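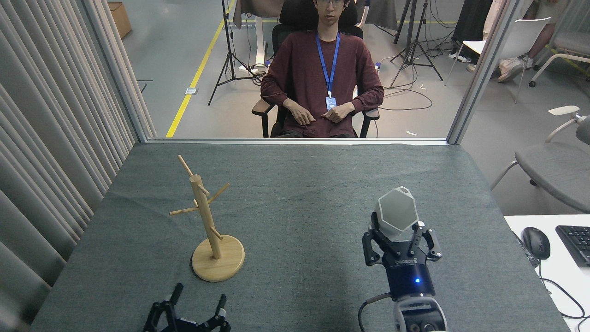
Week 2 – Reading a Food Neighborhood

Every restaurant district has a center and a lot of places hanging off it, and our first job this week is to learn to tell the two apart. In Bekdale the center is Zumora Street, the old produce market strip, and everything else took its spot because of it: the bakeries at the north end, the noodle counters by the bus station, the wine bars that moved in last. Think of a mug tree, with one upright post on a round base and pegs slanting off it at different heights and angles. The post is the market street. The pegs are the side streets, and they don't all leave from the same point or head the same way! Keep that shape in mind when you draw your maps.

How market streets turn into dining streets

Wholesale buildings are great for restaurants. They have loading doors, tall ceilings, heavy floors and drains already in place. When the produce sellers left Zumora Street, rents were low and cooks came in fast. Triệu opened in a former onion warehouse with 29 seats and a menu that fit on a postcard. Rirov followed two doors down, and by then people were coming over from across the river just for dinner.

Terms to know

Anchor: a restaurant people will cross town for.
Spillover: business a neighbor gets from the anchor's crowd – the people who couldn't get a table, mostly.
Daypart: a slice of the eating day (breakfast, lunch, late night). A healthy block covers several.

Reading

Drita Popescu, "Supper on the Loading Dock," pages 9 to 67. Her chapter on lunch crowds is my favorite thing in the whole course, so please don't skim it. Look at how she uses old delivery schedules to explain where the sidewalks are wide.

Field walk

We meet in front of Triệu at 9 in the morning, while the kitchens are getting their deliveries. Oanh Lại will lead the first half and take us through the alleys behind the bakeries. Bring a pencil and a paper map (phones are fine for photos), and come hungry – we stop for dumplings by the bus station.

For next class: one hand-drawn map with anchors circled and side streets labeled, plus a paragraph on a block you think is about to change.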